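Library > Everyday Design > Part 2 > Chapter 3

Print this page | E-mail this page

Chapter 3: Reading at a Glance

My friend Hsiu-ying Kao can't read a word of Danish, but she once did a full week's shopping in Denmark and came home with only one mistake (it was fish paste, and she'd wanted jam). When I asked how she'd managed it she looked at me as if I were a bit slow. "I looked at the packets," she said. And that, more or less, is what this chapter is about!

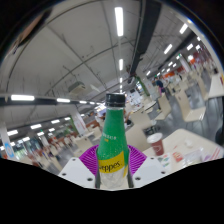
Lettering on a package has a hard life. A designer draws it flat on a screen, nice and big, and then it gets wrapped round something curved, so half of it disappears the moment you put it on a shelf. Take a green bottle with a slanted yellow band and black letters that say "eppes." with the start of the word gone round the side. I'd bet most of you have already filled in the rest. You did it from the colours, the slope of the band and a few letters from the middle of a name, and I doubt it felt like work. We'll call this filling in, and I'd like you to keep the term handy for section 3.2.

Filling in only works on things we've met before, of course. When I was starting out I helped on a label for Rirkon, a small maker of cordials, and I was terribly proud of it. My colleague Chih-ming Cheung turned the sample sideways on his desk and asked me what it said. It said "irk". 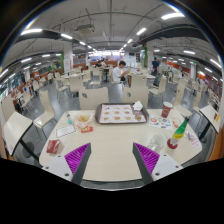 We redrew it over 12 very long days, with the name shorter and printed twice, and I've turned every sample sideways ever since.

Before you go on to 3.1, try this at home. Pick a cupboard, open it for 2 seconds, shut it, and write down every product you can name. Then put a star by the ones whose names you really read. Bring your list on Tuesday, stars and all, and we'll start from there.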